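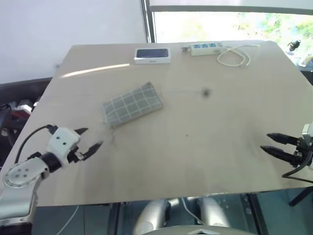
Why does my policy do worse with more demos??

posted by gk_tomas

Hi all. Working on a bimanual setup, two arms, parallel grippers, head view. Task is cloth pouch pick and place - grab the pouch off the table, lift, put it down flat near the far edge. Trying to reproduce the result from the Saltuder write-up where they say success keeps going up with demo count and flattens out somewhere past 200.

Mine doesn't. Trained on the first 200 demos, got 16 out of 19 trials. Good, happy. Then collected more over January, up to 859 total, same network, same everything, and it drops to 9 out of 19. Ran it again with a new seed, 10 out of 19. So not just a bad seed I think.

How it fails: left gripper goes down next to the pouch, closes on nothing, then the arm carries on like it has it. Sometimes it sort of hovers and does tiny back and forth moves before that. Pretty much never saw the hovering with the small set.

Things I checked already:
learning rate, tried two others, no change
time sync between the cameras and joint states, fine
wrist views not swapped (did that once, never again)
validation loss is LOWER with the big set, which is the part that's driving me nuts

Can post configs if anyone wants them. Need to get this sorted before a group meeting so quick and dirty ideas welcome.

Madalena Rocha

Few things. First, stop looking at validation loss for this. It tells you how well you match the held out demos averaged over every timestep, and most timesteps are the arm just moving through air. The grasp is a handful of frames. You can get better on average and worse on the part you care about.

Second, who collected the extra ones? I'd bet money it was more than one person. We had the same thing on the Beddoe rig with a folding task. One operator pinched the corner nearest the gripper, the other one liked to go over the top and grab the middle. Both fine on their own. Mixed together the policy went somewhere in between, or flipped between the two, and that's your hovering.

What I'd do:

Split the demos by operator and train on each one alone, same number of demos per person. Cheap enough to run overnight.

Plot the gripper position at the moment it closes, relative to the pouch. If you see two blobs you have your answer. Do this before anything else, it takes an hour tops.

Then either throw out one style or use a policy head that can deal with more than one mode. If you're regressing with plain L2 it will average, no amount of data fixes that.

Also 19 trials is thin. 16 vs 9 is probaly a real gap but I wouldn't claim much about 9 vs 10. Fix a set of start poses for the pouch, mark them with tape, and run both checkpoints on the same poses, alternating. Otherwise you're comparing morning light with afternoon light and who knows what else.

And train the small set and the big set for the same number of gradient steps if you haven't. "Same everything" often means same epochs, and that's a very different run at four times the data.

pelletmill

lighting. its always lighting. put a blind on the window

gk_tomas

ok so did the plot. Two blobs. Very clear ones. First 200 were all me, the rest was mostly a student who goes over the top every time. Didn't even think to log operator names but could work it out from the session folders.

Was using L2, yes. And same epochs, yes, sorry.

Retraining now on just the corner grasps, will run on taped poses this time. @pelletmill will try the blind too but as a separate run, don't want to change both at once.

dunmore_k

Didn't read all of it but we switched to the Genora loader and our numbers went up, might be worth a try. No idea why it helped. Might have been a resize bug in our old one.

Also check the gripper signal - if you store the commanded width and not the measured one, the policy can't tell it missed. Would explain it carrying on with nothing in its hand. Groketwood's old scripts save commanded by default, or they did when I used them, so look in the raw files and dont trust the column name.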